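Print this page
E-mail this page

Shared Workshop Course: Build a Hand-Held Gripper
Handout 4 – Fingers, jaw opening and the first trials on the board
Wedemley Workshop, version of 16/05/2022

Before you start

This handout continues from handout 3, in which you have assembled the handle and the trigger. If your trigger does not return by its spring alone, please go back to section 5 of handout 3 and repair this first. It is not possible to adjust the fingers on a handle which sticks.

You need for this session:

the finished handle with trigger and cable
two printed fingers (left and right are not the same, see section 1)
two finger screws from the bag marked F
the small screwdriver and the flat file
the Naltix board with its USB lead
the camera and its bracket
a steel ruler
a pencil, not a pen

The tool we build has no arm. A person holds it, closes the jaw with the trigger, and the camera above the jaw records what the fingers do. Later the same fingers will be mounted on the Urrutia arm in the back room, and for this reason the finger geometry must be the same on both. If you change the shape of a finger at home, tell the group, otherwise the recordings of your tool can not be used together with the others.

1. Printing and cleaning the fingers

The files are in the course folder, under Stistik. This is the name of our whole project and also, unfortunately, the name of the folder with the old version. Take the files from "Stistik/fingers", and leave "Stistik_old" alone. The old fingers are shorter and the hole sits in another place.

Print the fingers lying on their outer face. Do not print them standing. A standing finger breaks between two layers as soon as the jaw closes on something hard, and we have a full jar of broken tips by the sink which shows this. Set the infill to 30 per cent. More is possible but the print takes longer and we did not find a difference in use.

The colour is free. Most of the group have taken the dark green filament, which we have on a large roll. Dark fingers have one advantage: they stand out well against a pale work surface. They have also one disadvantage, that the inner faces become nearly black in the recording and you do not see much detail there. Anyone who wants to follow the contact point inside the jaw should put a thin strip of light tape on the inner face and write this in the log.

When the print has come off the bed:

a) Remove the brim with the fingers or with the flat file. Do not use the knife for this, the brim gives way suddenly.
b) File the inner faces until they are flat. Hold the finger still and move the file in one direction only.
c) Look at the tip. It must be squared, with a slight bevel. If the bevel is full of strings, cut these off.
d) Try the screw in the hole before mounting. It should turn in with light force.

A common mistake is to file the tip as well, to make it "nicer". Please don't. The tips of the two fingers have to meet at the same height, and after filing they don't meet any more.

2. Mounting

Lay the handle on its side, trigger towards you. The left finger goes first. Push it on the carrier until it stops, then put in the screw and turn it until you feel the resistance, and then a quarter turn more. The plastic thread does not forgive a second quarter turn. Do the same with the right finger.

Now pull the trigger slowly. Both fingers should start to move at the same moment. If one of them starts later, the cable on that side is too long. Loosen the clamp, pull the cable until the play is gone, tighten the clamp again. Repeat this until you are satisfied. It needs patience and with the first tool it took me a whole evening, but with the second it was done before the tea was ready.

If the fingers scrape against the body when they open, look for a ridge of plastic on the back of the carrier. It is left there by the support material and is easy to overlook.

3. Measuring the opening

The full opening of the jaw is 38 mm, measured between the inner faces at the tips. Measure with the steel ruler and the trigger released. The value goes in the first line of your log. If you have less than this, the stop screw in the handle is turned in too far.

Then connect the Naltix board and start the reading program. With the jaw fully open the program should show a value near the low end, and with the jaw closed one near the high end. The exact values are different for each tool because the sensor sits never in precisely the same position. On the workshop tool we have:

jaw closed: 1826
jaw open: 609

Write down your own two values. The program asks for them at the start and calculates the opening from them. If your values go in the other direction (high for open), the magnet is mounted the wrong way round. You can turn the magnet, or you can exchange the two values in the settings file. Both are correct, but then please don't do both.

4. The camera

The bracket is screwed on top of the handle and the camera looks down over the fingers. It should be tilted so that the tips are visible when the jaw is closed and also when it is open. With the jaw fully open it can happen that one finger reaches further into the view than the other. A small difference is acceptable. If it is large, the bracket is not straight, and you should loosen both bracket screws, not only one, before you turn it.

Fix the focus by hand. The automatic focus jumps between the fingers and the table, and each jump makes some blurred pictures. Hold the tool at the working height, focus on the surface between the tips, and lock it. Fix the exposure in the same way, with the tool over the surface and not beside it. The gripper makes its own shadow, and when you set the exposure without this shadow, the place where the work happens becomes too dark.

Tie the camera lead to the handle in two places – one close to the camera, one close to the wrist. A hanging lead pulls the bracket down during the session and you will notice it only later, at the desk.

5. First trials without an object

We begin on the bare surface. Many participants would like to begin immediately with cups and clothes pegs, and I understand this, but the first trials serve to learn the height of the tips. Over a plain surface every error of height is easy to see and cheap.

Choose a pale, matt surface. A shiny one gives reflections from the ceiling lamps. Thin lines are welcome, whether they are joints or pencil lines, because they help you to judge where the tip is. Rough places should be known before the trial. A tip that slides well on the smooth part can catch on a granular part, and the jaw then twists in the hand.
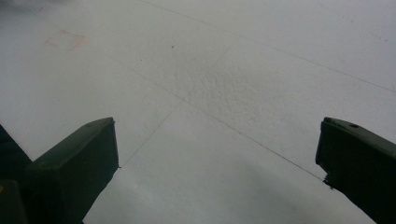

Figure 1. Jaw open over the pale surface. Note the crossing lines, the rough patch close to the crossing, and the shadow between the fingers.

In Figure 1 look first at the right finger. One of the thin lines ends, in the view of the camera, exactly at its inner tip. From this alone we can not decide if the tip touches the surface or is a little above it. This is the main difficulty of the exercise: the camera looks steeply down, and a small height hardly changes the picture. The shadow helps somewhat, but with soft and even light its border is wide and you can not read a height from it.

There is also a small dark bit or smudge at the same tip. Such a thing disturbs when you later mark the tip position on the computer, as the edge becomes irregular. Wipe both tips with a dry cloth before each recording.

Exercise A. Hold the open jaw over a line on your surface. Lower it slowly until you feel the contact in the hand. Say "contact" aloud, so that the sound track has the moment. Lift, and repeat at another place. Do this with the same hand all the time.

Exercise B. As exercise A, but place the tip where two lines cross. The crossing gives you a point and not only a line, so you can compare the places afterwards. When the crossing lies near a rough place, come down from above and do not drag the tip sideways.

Exercise C. Rest both tips on the surface and close the jaw slowly. The tips should move towards each other without lifting. If one tip lifts, you hold the tool tilted. Correct the wrist, not the fingers.

6. The log

Each recording gets one line in the log. Write it immediately, also when the recording was bad. A line contains the number of the recording, the exercise letter, the hand, the surface and a remark. Under "surface" write more than "table". If there are stains, old marks or rough spots, name them in a few words, because the next person who works with the pictures was not in the room and may take a stain for an object.

Remarks can be short. "Cable loose", "light changed", "tip dirty" is enough.

7. If something does not work

The value does not change when the jaw moves: the sensor plug is half out. Push it in until it clicks.

The value jumps: mostly the USB lead. Take another one from the drawer, and put a knot in the bad one so that it doesn't come back.

The fingers close but do not meet: check first the screws, then whether somebody has filed the tips.

The recording stops after a short time: the disk is full. Move the files to the Wedemley drive and empty the local folder. Compare the file sizes before you delete anything.

One screw turns without end: the thread in the finger is worn out. Print a new finger. Glue has been tried – it holds until the first real grip, and afterwards the carrier is spoiled too.

For the next session

Bring your log and the recordings of exercises A to C. We will then work with the first objects, which must be light, dry and not breakable. Those who want to have their fingers mounted on the Urrutia arm in November should leave one spare pair, with the tool number written in pencil on the outer face, in the tray beside the printer.

Print this page
E-mail this page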